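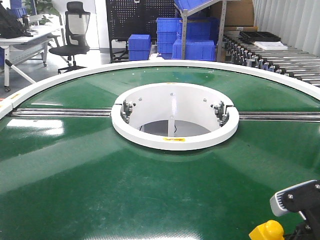 1. Three weeks with the new picking stack on the round belt. Vendor slides say perception is "solved" and planning is "plug and play." I have notes. Long thread, mostly complaints, a couple of things I was wrong about.

2. Setup for people who don't follow me: circular green belt, white hub in the middle, steel rods running across to the hub on both sides. Arm comes in over the edge. Small blocks go around, arm picks them. Perception is Altenis, planner is Sukier, integration by Van Dijk. Logging is Zutska, and I picked that one myself, so blame me.

3. First claim I wanted to check: "handles reflective surfaces out of the box." The belt is glossy green and the ceiling lights land on it in long pale streaks. Altenis found objects in the streaks. Confident ones, with grasp poses attached.

4. Support told me to raise the confidence threshold. I did. The ghosts went away and so did every block that was passing through a streak. You have now moved the bug from the false positives column to the false negatives column, thank you.

5. What helped was boring. Streaks stay put while the belt moves, so anything that doesn't travel with the belt isn't on the belt. Forty lines of Python and a rolling buffer. I asked why it isn't in the product. "It's on the roadmap for December." OK.

6. (Yes, it breaks when the belt is stopped. When the belt is stopped I fall back to the old threshold and go slowly. I said it was boring, I didn't say it was good.)

7. Now timing. The detector stamps a pose when inference finishes. It does not stamp it when the exposure happened. On a static table you'll never notice. On a turntable your block has moved along an arc by the time anyone plans anything.

8. Worst gap I logged between exposure and stamp was 800 ms. The median was fine, and the median is what's in the datasheet. I don't pick medians, I pick individual blocks.

9. And it's an ARC. The default belt tracker is linear. It takes a velocity vector and pushes the pose along it in a straight line. Near the rim you get away with that for a moment, near the hub you don't. There is a "rotary" checkbox. It changes the icon in the GUI. I diffed the configs before and after and they were identical.

10. Van Dijk did fix the checkbox within a day of me reporting it, credit where due. The config now has a center and an angular rate. You still have to find the center yourself, and if you're off by a few millimeters the error comes around once per turn like a bad wheel. Plot your residuals against belt angle before you touch anything else.
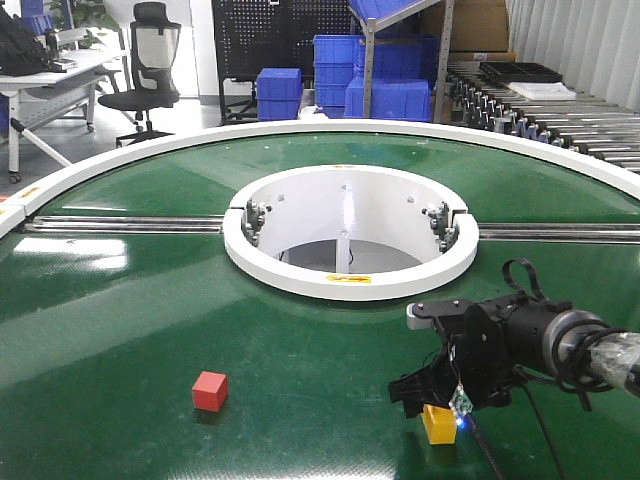 11. Two objects is already enough to make the planner interesting, by the way. One red cube, one upright yellow block. Ask Sukier for the yellow one and its first preference, over and over in my logs, was a path that swept low across the spot where the cube was. Legal path, no collision by its math, and no margin at all.

12. Why? Because perceived objects go into the world model at their detected size with zero padding, while fixtures get padded generously. So the rail that never moves gets a fat safety bubble and the cube whose pose is stale gets none. I would like to meet whoever chose those defaults.

13. The other half of that: the padded rail and padded hub merge into one wall. The planner then decides the far side of the belt is unreachable and returns "NO SOLUTION," with no reason. I lost most of an afternoon to kinematics before I thought of turning on the collision mesh display.

14. Griet Mulder replied to an older post of mine saying to keep cables out of the collision model entirely or you'll never plan anything. I disagree a little. Our cables loop up above the wrist, and a planner that thinks the wrist is a clean cylinder will happily roll it until the cable objects. I put a wrist roll limit in instead. Crude, but I can explain it to someone.

15. Numbers, with the usual warning that this is one cell and one person's patience. 2,000 attempts in Zutska under the final config. 22 failures I couldn't assign to a cause from the logs. Those are the ones that bother me. A failure with a label is just a to-do item.

16. On the logging: Zutska drops messages silently when its queue fills, and the queue fills when the detector is slow, so the data goes missing at the exact moments you bought it for. Set the policy to block. Your cycle time will suffer. Let it suffer while you're debugging.

17. Things I was wrong about: I assumed the gripper controller would be the flaky part, and it has been fine. I also assumed the Sukier replanner was marketing. It's decent, provided you feed it timestamps that mean something.

18. Would I buy this stack again? The planner, maybe. Perception, only if I get exposure timestamps in writing. "Plug and play" should come off the slides either way — it took me three weeks and a pile of scripts, and I'm still editing the config.

19. Scripts are a mess. I'll put the rotary tracker up once I've removed the swearing from the comments. Please don't ask for the streak filter yet, it has our belt speed hardcoded in two places and I only remember one of them.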